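Re: [lollby-arm] Cable on the finger side, and closing force

From: Audrey-Anne McKinnon
To: the Lollby arm list
Date: June 18, 2018

Hello Trevor, hello all,

Thank you for the long answer. I put your message here again, because I reply to it in parts and the archive page does not always keep the thread together.

Trevor Beaudoin wrote:
> Audrey-Anne, I read your May message again and I think you have
> two separate problems that look like one. The drift in your closed
> position may come from the cable pulling on the finger, but it may
> also be the servo horn slipping a tooth. Mine did exactly that on
> the Jinine gripper, version 2, and I blamed the cable for weeks.
>
> Things I would check before you reprint anything:
> - Mark the horn and the shaft with paint, run 200 cycles, and see
> if the marks still line up.
> - Disconnect the finger cable completely and run the same test.
> - Where does your loop hang when the wrist turns? If it can get
> under the gripper it will be pinched sooner or later.
>
> Also, what do you use for the closed position? If you command it
> past contact the servo will push all day and get hot.
>
> Trevor

I did the checks in the order you gave. For the first one, I used white nail polish, as I had no paint in the workshop. After 200 cycles the marks were still in line, so I believe the horn is good. I tightened the center screw all the same.

For the second one, I unplugged the finger cable at the wrist and taped it to the forearm. The drift became much smaller but it did not go away. With the cable connected and the wrist straight, the closed position moved by almost 2 millimeters at the tips. This is too much for me, because I want to pick up small washers. So the cable is guilty for the larger part, and for the remaining part I suspect the printed link, which has some play in the lower hole. I will ream it and put a brass sleeve from Fortin, if they still have the small size.

Now your question about the loop. At the moment the cable follows the upper edge of the right finger, then it leaves the finger and makes a free loop to the right before it comes down again.

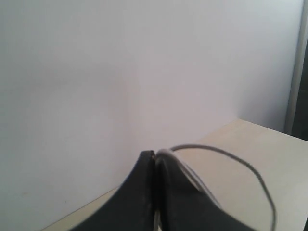 Posted by Audrey-Anne McKinnon to the Lollby arm list

The fingers are closed in this position, with the arm at my home table. I know that the loop is large. I made it this way on purpose in May, after the first cable broke inside its jacket near the connector. I had given it too little length, and each time the gripper opened, the bend was always at the same place. With a larger loop the bend is spread over more length, but now the weight of the loop pulls a little on the finger, and I also must think about it when I plan a movement near a wall.

When the wrist turns clockwise the loop comes down in front and can touch the table. It was never pinched until now, but I agree with you that it is a question of time. I limit the wrist rotation in software for the moment. It is not elegant, and I lose some positions that I would like to have for the side grip.

What I think to do next:

1. Fix the cable with a small clip at the root of the finger, so that the tip does not carry the loop.
2. Bring the loop behind the wrist and hold it with a soft spring, as the Womville people did for their drawing machine.
3. Replace the cable by a thinner one with silicone jacket. The one I have now is quite stiff when the room is cold.

I would like to try the clip alone first, and repeat your test, before I change the other things. If I change everything in one evening I will not know which part helped. Does somebody have a drawing for a clip that does not need a screw? The finger wall is thin there and I am afraid to drill in it.

About the closed position, you were right. I commanded it past contact, and the servo became so warm that I could not leave my hand on it. Now I close until the current rises, then I go back 2 steps and stay there. The grip is weaker but still enough for washers and for the plastic spacers. For the threshold I use 800 in the raw reading of my driver board. Please do not copy this number without a test, as it depends on the board and on the supply. With my old supply the reading was jumping so much that no threshold was useful.

One more observation, maybe useful for others with black printed fingers. The inside faces become polished with use, and the washers start to slide. I tried thin rubber cut from a bicycle tube, glued with contact cement. It holds very well, but the thickness must be the same on both sides – my first pair was not, and the fingers met away from the center. I removed it and will cut a better pair.

Trevor, how long is the free part of your cable, between the finger and the first fixed point? And did you keep the connector at the wrist, or did you move it to the forearm? I can send the link files to anyone who wants them, but the lower hole is still the old size.

With kind regards,
Audrey-Anne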